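3.2 Workspace rules for two-arm collection with hand tools

The rules in this section apply to all tabletop work with small hand tools at the Bidley site. They were written after the first month of collection, when operators at our two sites, Bidley and Lins, had been setting up their booths by habit and the resulting episodes could not be pooled without a lot of hand sorting. The full text of the rules, which we call the Skerira setup guide, is dated 2025-03-24. We summarize the parts that affect the data.

Enclosure. Each pair of arms works inside a framed booth with patterned panels on the side and back walls. Panels may not be swapped, turned or removed during a session. If a panel has to come off for repair, the session is closed and a new one is opened under a new number. The same holds for the work surface. We allow patterned surfaces, including ones with strong veining, because earlier models trained only on plain gray tables did poorly when the table was changed.

Fixed items. Baskets hung on the walls or on the rear rail count as part of the booth. They stay where they are for the whole session and are listed in the session record with their position. Operators may not use them as a place to park tools between episodes unless the task calls for it. In the March audit this was the rule most often broken at Lins.

Loose items. Tools are laid between the arms within reach of at least one gripper. Their number and layout may change from one episode to the next, and they are not squared up or lined up by hand. A tool with an exposed blade or point is allowed only if it is named in the task sheet. Bladed tools are placed and taken away by a person with both arms stopped, and the stop is confirmed at the operator station before anyone reaches in. Figure 4 gives two views from one booth with different sets of items out.
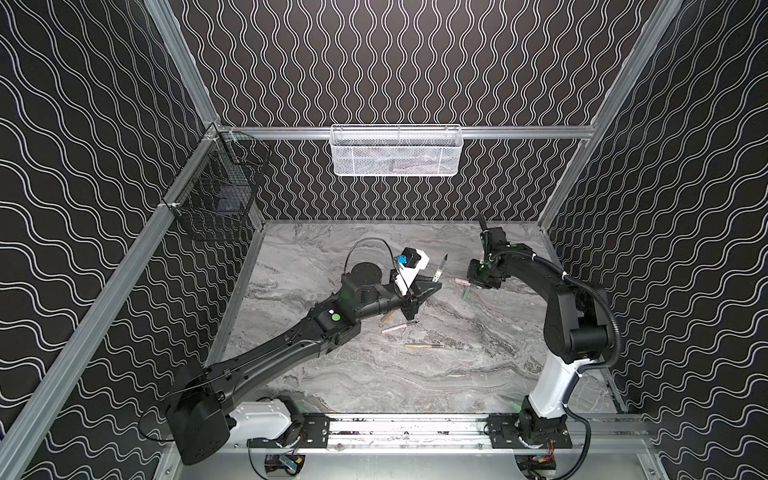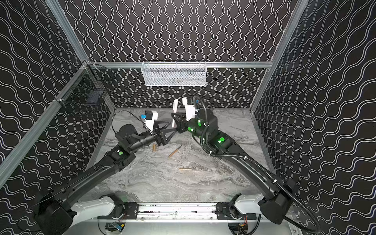 Figure 4. Two-arm booth with hand tools on the work surface. Top: a craft knife, two sticks and several handled tools are out. Bottom: three short wooden pieces are out, and the two grippers are close together.

Gripper clearance. When both grippers work on or near the same object, one arm is named the holding arm in the task sheet and the other is the moving arm. The holding arm may not start a new motion until the moving arm has backed away. This is slower than free two-arm motion, but it cut the number of protective stops enough that we kept it. Brief fingertip contact is accepted and the episode is kept. Contact between any other parts of the two arms ends the episode, and it is marked as failed.

Cables. Cables and conduit that run along an arm are checked at the start of each session by moving the arm by hand through its full range. Slack at the wrist is left as it is if it clears the fingers. Extra ties are not added in the middle of a session, since even a small change shows up in the wrist camera view.

Cleaning. The track and the work surface are brushed off at the end of every session, and also after any episode that involves cutting or carving. Chips and dust on the track do not stop an episode in progress.

Exclusions. Of 3,130 episodes recorded under the guide, 2,029 met every rule and make up the main set. The rest are kept in a separate set with the broken rule noted for each. Episodes in which a fixed item was moved are the largest group. We used a random sample of 1,000 episodes from the main set to check the labels by hand, with two readers per episode.

The guide leans on the house standard at Gestard for arm speed and stop behavior and does not repeat it. Where the two differ, the stricter one applies. Sites that want to adopt the guide should expect up to 30 minutes of added setup time per session at first, mostly spent on the record of fixed items.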